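Dremside Opens Its Community Woodshop

DREMSIDE, 2 October 2022 – The doors are open at the Niliser Woodshop, and all 61 places in the fall classes are already spoken for! Evening sessions cover sharpening, joinery and finishing, with five workbenches shared among the students and hand tools provided.
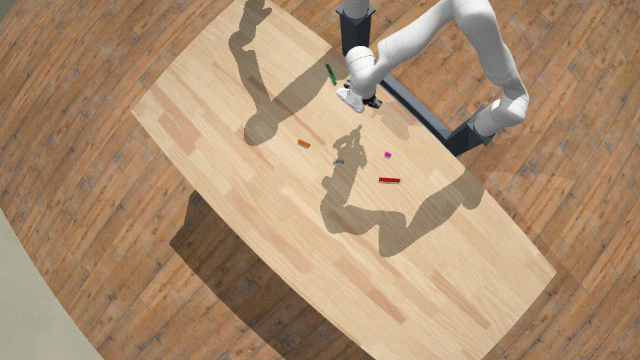 The shop grew out of a repair weekend held in August, when neighbors brought in wobbly chairs and split cutting boards and stayed to learn how to fix them.

"People kept asking when the next one was," said Dennis Barasa, who will teach the beginner course.

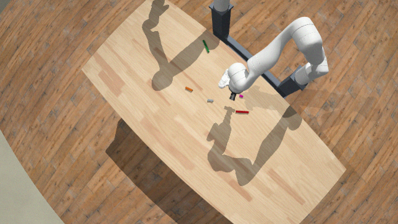 Beginners start with glue-ups, and Barasa loves this part. Students learn to lay out narrow strips side by side with the grain running the long way, and to decide where the darker ones go. A few pinkish-tan strips scattered through a pale beige top can look wonderful, he says, and he wants everyone to try their own mix.

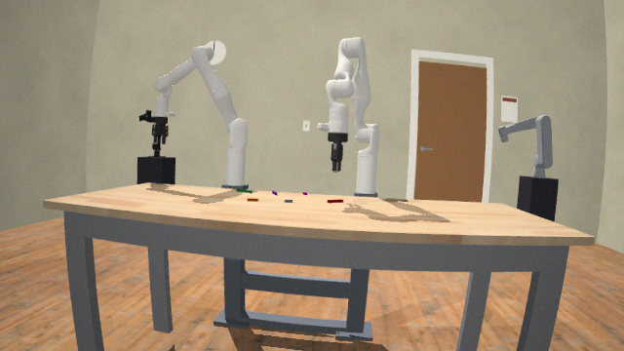

Biner Hall hosts the classes through the winter. A waiting list is open at the Mwakyusa Street library desk.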